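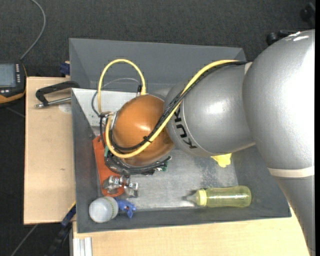
*Page last changed: Wednesday, 16:40*

# Kurer adds to its picking examples

The Kurer group has passed 3000 recorded picks in its work on teaching a robot arm to take mixed household items out of a bin. The count stood at 3271 when the latest batch was copied over, and recording will carry on into December.

The arm is a KUKA, working over a deep grey bin held in place with clamps. The items are meant to be awkward. A baby bottle with a see-through yellow-green body is in the present mix, along with shiny metal fittings, a small blue plastic piece and a long red-orange object. Clear and shiny things give the most trouble, says Solomiia Ostapchuk, who leads the recording.

"Depth readings go wrong on the bottle and on anything chrome," she said. "We need a lot of tries on those before the model has much to learn from."

Each example holds the view of the bin before the pick, the path the arm took, and a mark for whether the item came out. Failed picks are kept. Régis Ferrand checks the marks by hand at the end of each session and sends back any he doubts. In the last batch he sent back 66, mostly cases where two items had come up together.

The bin is stirred and refilled between runs so that the same layout does not come up twice in a row. Pentti Karppinen, who looks after the arm, said the cables at the wrist are checked at the start of every session, as a snagged cable can stop a run and spoil the example being recorded.

The examples will be used to train Salier, the group's grasp planner. The present version learned from 1999 picks, nearly all of them on boxes and tins, and it does poorly on soft or see-through items. A new version will be trained once the bottle and the fittings have been picked often enough from all sides of the bin.

Questions about access to the recordings should go to Zyanya Ayala.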